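The Case Against the Perfect Rectangle
Filed under: Laundry and Storage
Sep 20, 2020

Most printed folding instructions assume a rectangle. The garment is laid flat, the sides are brought in, the length is divided, and the result stands in a drawer like a file card. The method works for T-shirts and pillowcases. It works poorly for pants with an elastic waist, and I believe the usual advice on those should be dropped.

The difficulty is mechanical. A gathered waistband is made from a length of fabric wider than the elastic that holds it. At rest the elastic is short and the fabric piles up along it in ruffles. The leg has no such gathers and lies flat. Any fold that brings waistband and leg together therefore joins a thick, springy part to a thin, limp one. The stack leans toward the thin side, and pressing it down does not help for long, as the elastic recovers as soon as the hand is taken away.

Dark, smooth fabrics show this clearly. The leg folds into a long taper with soft creases, and the waistband stays bunched at one side no matter how the leg is arranged.
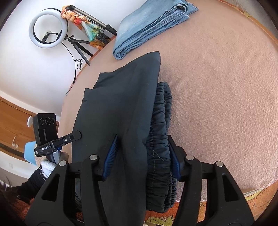
What the Rectangle Method Gets Wrong

The Donnelly chart, which is taped inside a good many linen closets in this town, tells the reader to stretch the waistband to full width and fold it while under tension. I followed the chart for one full September. Over that month I folded 384 items, 41 of them with gathered waists. Of those 41, only 4 kept a straight edge until they were next taken out to wear. The other garments, with flat waists or none, gave no trouble worth recording.

Stretching also puts load on the stitching. Where the elastic is sewn through the gathers, each stitch has to travel with the fabric, and a thread that has already worked loose will catch on a fingernail or on the next garment in the pile. Loose threads should be trimmed with scissors before folding. They should not be pulled.

The Grolier household manual takes the opposite position and recommends rolling. Rolling is better. A roll started at the waistband puts the thick part at the core, where the layers of the leg hold it closed. My objection is to the drawer. Rolls of unequal diameter leave gaps, and a drawer full of gaps shifts each time it is opened. The manual gives its drawer example with 984 cubic inches of usable space, all filled with rolls of one size. I do not own pants of one size and one weight, and I doubt that many households do.

My own practice is a loose fold in thirds. Lay one leg over the other. Bring the hems up past the middle. Fold the waistband down over them last and leave it slack. The finished shape is a wedge. Wedges stack if the thick ends alternate, left and then right, and a pile made this way stays level without any pressing.

The same reasoning applies to anything with a heavy edge on a light body. A folded hem band is several layers of cloth where the body is one. Hold such a garment up by an edge and the band falls in its own line while the body wrinkles off to the side.
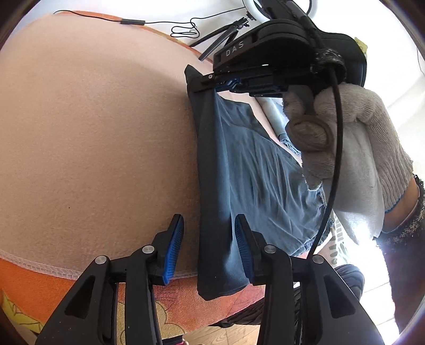 For these pieces I fold parallel to the band and never across it. A crease set across several layers is slow to come out, and it prints a mark through whatever lies underneath. The wrinkles in the body matter less. They can be smoothed with the flat of the hand in one pass, working from the band outward.

A word on where the work is done. The Talier and Rerenness guides both call for a hard table at hip height. I have no complaint about a table, but I do not consider it necessary. Carpet grips the lower layer and keeps it from sliding while the upper one is brought over, an advantage with slippery fabrics. Its disadvantage is lint, and dark pants should be checked before they are put away. The seat of a sofa is less suitable. It gives under the hand, and a fold made on a curved cushion takes on some of the curve.

The usual reply to all of this is that wedges look untidy. They do look less regular than the drawers on the Donnelly chart. A drawer is closed for most of the day, however, and I would set the standard by how a garment comes out of it. Pants with a slack waistband come out with the elastic rested and the leg creased in two places at most, and they can be put on as they are.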